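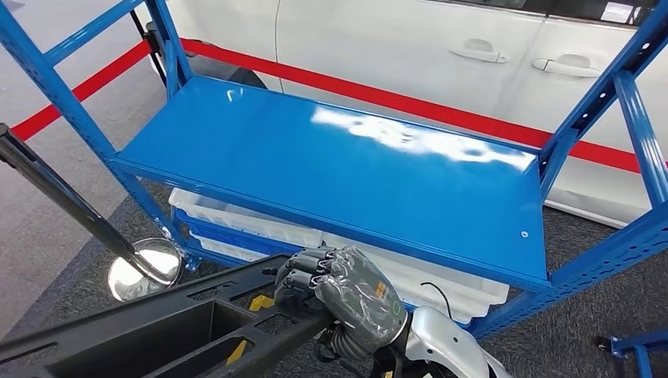
Naa Issahaku's first thought was that we should price the racking and the crates before anyone even mentions a robot, and she has a point – people in this forum always start with the arm and end up with no money left for shelves!

Workshop Help > Automation > Buying and Budgeting

We use cookies to remember your settings. OK / Manage

First robot for moving crates – what should the budget cover?
Posted by flemley_parts, 5 December 2020

We're a small parts store in Flemley and I am so excited about this. The plan is one humanoid on hire to take plastic crates on and off steel shelving. I have 3,237 dollars set aside for everything around the robot (the hire itself comes out of another pot). We have 200 crates, all sorts of sizes, and three bays of old shelving that don't match. Do I replace the shelves, the crates, or neither? And what have I forgotten?

Curkcombe_Jo
Great project! Do the crates first. Mixed sizes will eat your setup time, because every handle is a new grip to work out. Pick one size, buy a few, and test those before ordering the full lot. Shiny painted shelves can throw glare back at the cameras, so try your lighting at different times of day as well. I'd keep the old bays if they stand square and bolt down.

Also ask about hand covers. Ours were extra on the quote, and we went through more than I had planned for. Belt barriers and posts too – we paid 411 for ours, and I wish I had put that on the first sheet instead of the last.

tsolakis77
just rent it for a month and see

Seltia Mike
Agree with Jo on crates. Measure the gap between shelves with a hand AND a forearm in it, not only the crate. We ordered bays that fit the crates beautifully and then had to move every shelf up a notch. Perforated uprights make that an easy job, so look for those if you do buy new. Get the delivery charge in writing.

Filed under: Planning your purchase, Storage, Robots at work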